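About Us

Home / Who We Are / Our Story

Hello, and thank you for stopping by! We are Stotura, a small company that collects hands-on examples for robots that are still learning how to handle the things people keep in their homes. If you have ever watched a small child work out how to hold an egg, you already have a fair idea of what our customers' machines are up against, and why they need to see a job done many, many times before they get the hang of it.

We started at a single kitchen table in Drotham, with one pair of hand-held grippers and a shopping bag of fruit. These days there are 24 of us, and we still buy a lot of fruit (the market stall on the corner knows our order by heart, and puts the lemons aside for us in September when everybody else wants them too).

What we do all day

Our collectors go into ordinary rooms and do ordinary chores, only they do them with grippers in their hands instead of fingers. They put away groceries, set places for supper, sort socks, stack cups and clear up afterward. Each gripper has a camera on it, so what gets saved is the chore as the tool meets it, along with how the hand moved and how far the jaws were open. A learning system can then study the whole motion from start to finish. We call one of these recordings a "pass," and a good pass is usually a rather dull one to watch, which suits us fine.

Fruit has always been close to our hearts. It comes in awkward shapes, it rolls away from you, it bruises if you are careless, and no two pieces are quite alike. A person picks up a plum and then a melon without a second thought, and a machine has to learn every bit of that.
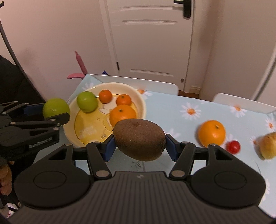
Kiwi in one gripper, green apple in the other, during a fruit bowl task.

We work in real homes as much as we can. Over the years 181 households have opened their doors to us, and we are grateful to every one of them, especially the ones who put the kettle on. We ask families to leave things the way they like them, with their own tablecloths and their own bowls, so that the examples have the same happy muddle in them that a robot will find when it gets there.

How we work with our collectors

Nobody is born knowing how to use a gripper! New collectors spend their first 20 hours practicing with us before anything they record goes into a set. They begin with wooden blocks, move on to sponges and cups, and get to soft fruit once their wrists have settled down. Two-handed work comes last, and most people find it harder than they expected, a little like learning the piano.

We pay for practice time at the same rate as recording time. We also keep sessions short and put a proper break in the middle, since tired hands make jerky passes and, more to the point, tired hands hurt.

Every pass is watched by a second person before it leaves us. That reviewer writes a plain sentence saying what was done, marks where each step begins and ends, and sets aside anything with a problem. Dropped items are often kept, with a note, and some of our customers ask for them specially. A family can ask us to remove a recording made in their home, and we take it out without any fuss.

Where the work goes

Our longest partner is Vermeulen, who build kitchen helpers and who took a chance on us when we had very little to show. We also prepare sets for Brivico, whose interest is mostly in laundry and tidying. Our current task list runs to 572 chores, from peeling the lid off a yogurt to hanging up a raincoat, and it grows whenever somebody on the team comes in grumbling about something fiddly at home.

Come and see us

Our door in Drotham is open to visitors on weekday mornings from nine o'clock, and we are always glad to hear from people who would like to train as collectors or have us over for an afternoon of recording. You need no technical background for either one. Drop us a line through the contact page and one of us will write back to you.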